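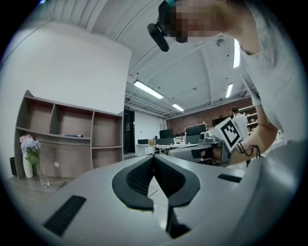 La estantería baja de la sala, con los jarrones al lado.

Informe de avance para la Fundación Saven
Proyecto: sala de estar de la casa Gatthorpe
14 de noviembre de 2016

Estimada Albertina Esteves:

¡La sala ya tiene otra cara! Desde el informe de mayo hemos terminado la pared del fondo, que quedó en blanco, y por fin está colocado el mueble que más discutimos: la estantería baja de madera, en marrón topo, con dos filas de huecos abiertos y el lateral curvo a la izquierda. Probamos antes una alta y oscurecía el rincón, así que la devolvimos a Kairys sin coste.

De momento los huecos siguen casi sin usar - la idea es que cada grupo elija los suyos. En el suelo, junto al mueble, Aisyah Hutapea puso el jarrón blanco alto con las flores rosas y lavanda, y al lado uno de vidrio transparente. Nos gusta tanto el conjunto que queremos repetirlo en la entrada.

Gastos: de los 3,000 euros concedidos quedan unos 30, reservados para fieltros y tornillería. El transporte desde Pultstead salió más barato de lo previsto y con esa diferencia pagamos la segunda mano de pintura.

Pendiente:
Fijar la estantería a la pared.
Etiquetas para los 12 grupos que usarán la sala.
Dos cestas para los huecos de abajo (presupuesto pedido).

Las etiquetas las está dibujando Aisyah a mano y van quedando preciosas. Le mandaremos las facturas en cuanto llegue la del pintor.

Un saludo muy cordial del equipo de Gatthorpe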